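March 3, 2022 by Bláthnaid Corrigan
Search this blog Go

Still no sourdough. Day 47 of the starter and it smells of nail varnish. Fed it at 2, fed it again at bedtime, nothing. Flour from Egan is nearly gone adn I'm not buying more till payday.

Toy food, meanwhile. 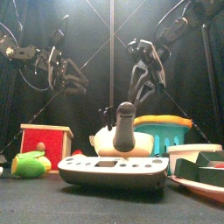
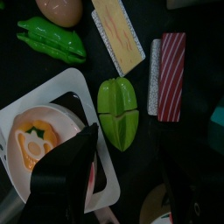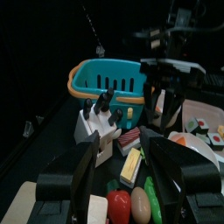
Pavithra Joseph reckons the kitchen's too cold and I should stick the jar in the airing cupboard overnight, lid loose. Will try. Hers took all of February.

Filed under: Bread, Kitchen moans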